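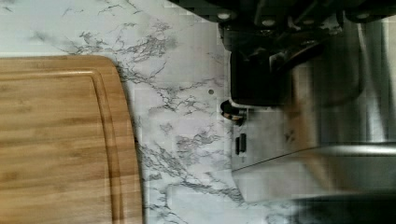

The board with the groove, on the counter.

Quick one, it's Thursday and I have to be out the door in 40 minutes.

So the board. I said back in April I was going to get rid of it and I didn't. Bought it at the Curkuritz outlet, paid 43 dollars, felt sick about it the whole drive home. Two years on I use it every single day. Bread, onions, the Sunday chicken. The groove is what I paid for, no more chicken juice running down to the stove. Mostly. If you carve like a maniac it still goes over.

Oiled it last night. Finally. I use the Hiton oil, the plain one, wipe it on with an old sock and leave it overnight. Somebody asked in teh comments if olive oil works. Please don't, mine went sticky and smelled like crayons for a month. And get a fingertip into the groove, crud sits in there and the sponge just slides over.

Counter next. I love the veins but they hide everything, crumbs, a dried splash of coffee, one time a whole bay leaf. I've wiped it 1000 times thinking it was clean. Now I run my flat hand over it after, works better then looking.

Still to do: the drawer by the sink, the spice situation (don't ask), knives to Prurkari for sharpening before they close for the holiday. And the Eze soup recipe, I know, I promised. Next week probably.

Ok shoes. Keys. Going.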